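Hirkholm Course in Goods Handling
Unit 4: Packing wrapped parcels into vented crates
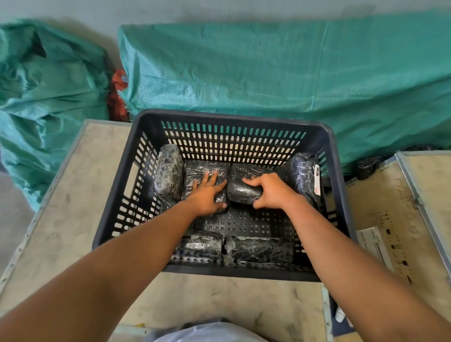
Start with the back row. Stand rounded bundles upright in the corners and lay flatter ones between them. Long parcels go in last, end to end along the front.

Press each parcel down with an open hand. If it rocks, turn it or swap it with its neighbor. Don't pull on the tape to move a parcel. Hold it by the body.

Keep labels where they can be read without unpacking. A label on a side edge is fine if it faces in or up.

Nothing should stand above the rim if crates will be stacked.

Before next class: read the Flulutbridge sheet on crate weights and bring your tally for line 621. The practical is in February.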